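Blanket drive is back!

We're collecting again for the Brutero family shelter, and I can't wait! Last winter you brought in 114 blankets (plus that enormous bag of mittens), and every one went out the door before April. Fleece is great, quilts are great, loud cartoon prints are very welcome. Please wash them first and drop them in the bin by the Dijkstra Hall side entrance. 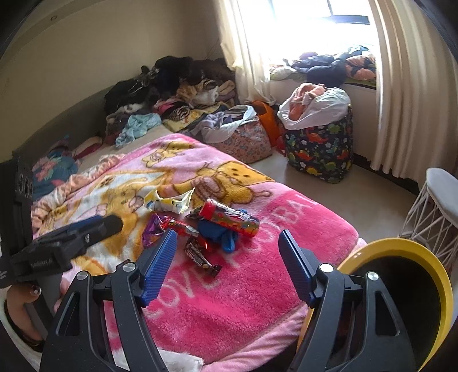

Can I bring crib-size blankets?
Please do, the shelter asks for small ones every year.

Ashraful Wijesinghe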